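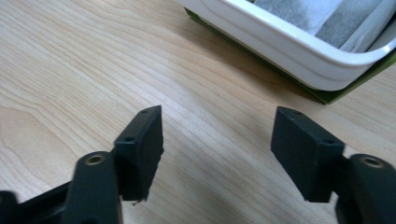
Wood tabletop, light finish

Gostham Reading Room – Minutes, November 8, 2020

Chair: Philomena Sarpong. Fifteen members attended. The July minutes were approved with one spelling fix (Palport, not Palfort).

1. Heating. The Lemuvmont boiler passed inspection. The pressure valve will need replacing before next winter. Quote received: $988, parts and labor. Approved.

2. Book stock. The shelf check is finished. We hold nearly 2000 titles, and the large print section is the most borrowed. Members asked for more mysteries and fewer cookbooks. The duplicates go to the Palport branch when they reopen their drop box.

3. Opening hours. A motion to open one extra evening was discussed at length. Some felt the evening would be quiet in cold weather – others said that working people can't come at any other time. Motion carried, with two against. The new hours start once the door sign is reprinted.
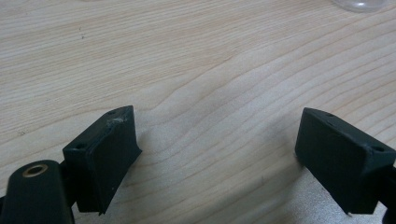
Tabletop, showing the grain

4. Tables. Members prefer the light wood to the old gray tops. Felt pads to be fitted under the legs. Please use coasters.

5. Tam Lane entrance. The bottom step is still loose. Philomena will call the town again and ask for a date in writing. Until then the side door stays in use.

6. Other business. Late fees remain suspended. The lost umbrella box is full and will be cleared at the end of the month.

Next meeting to be posted on the notice board.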